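Workshop notebook, 24/03/2018
4 min read

Second go at the drying question. Bit-na wants it settled before the Rosora order, so I have been through the February notes again and I still don't believe half of them.

The claim, as Cedach put it to us, is that their wood oil cures fully overnight on kitchen pieces and that a cured spoon will stand up to daily washing "indefinitely". I would like to know whose sink they tested that in. Lise rang to ask for the test sheet and was sent the brochure again, in a larger size.

What we did. Took offcuts from the beech and the cherry, same board in each case, cut to spoon-handle size. One lot had the Cedach oil, one had our usual linseed mix, one had nothing at all. All of them sanded, wetted, sanded again once the grain had come up. Two coats where there were coats. Then into the sink with everybody's lunch things, and stood on end in the rack to drain.

Poul says standing on end is unfair because the water runs down and sits in the bottom inch. I say that is how people keep them. Hardly anyone lays a spoon flat on a towel and turns it over at bedtime. If the finish only works for that person we should not be paying for it.
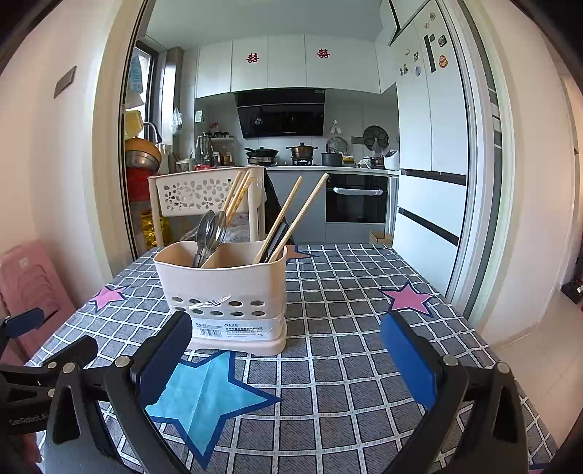

Photo: Bongani Pretorius

The bottom inch is where all the trouble is, as it happens. On the bare beech the ends went grey and furry inside a fortnight. On the linseed they went grey more slowly. On the Cedach pieces they stayed a good colour, which got Bit-na excited, but when I split one down the middle the wood under the skin was darker than it should be and smelt of pond. So the oil keeps water out until it doesn't, and then keeps it in. I would sooner have a grey end I can see.

Caution to self: that is one split piece. Mogens split another and thought it looked fine. He also thought the bare one looked fine.

Weights were no help. The Holst scale drifts when the heater is on and I only noticed after 4 days, so anything before that is crossed out in the table and should stay crossed out. Please don't rescue those figures.

Cost. The Cedach tin is 950 a litre at the trade price against what we pay for linseed, and it goes perhaps a bit further. Even allowing for that I can't make it worth having unless it at least doubles the life of a piece, and nothing on the bench says that.

Still to do:
- repeat with end grain sealed first, both oils
- cherry again, the first board had a shake in it
- ask Vuseck what they use, though they will say "beeswax" as they do to everyone
- move the scale

Not ordering until the end grain test is in. Bit-na has been told and is not pleased.

Comments (3)

Poul Fogh
Still unfair to the bottom inch. Try a rack with a slatted base and see if the grey goes away. Could be the rack you are testing.

Lise Després
Brochure has arrived a third time. I have put it on your bench.

Mogens Snorradóttir
I said the bare one looked fine for its age.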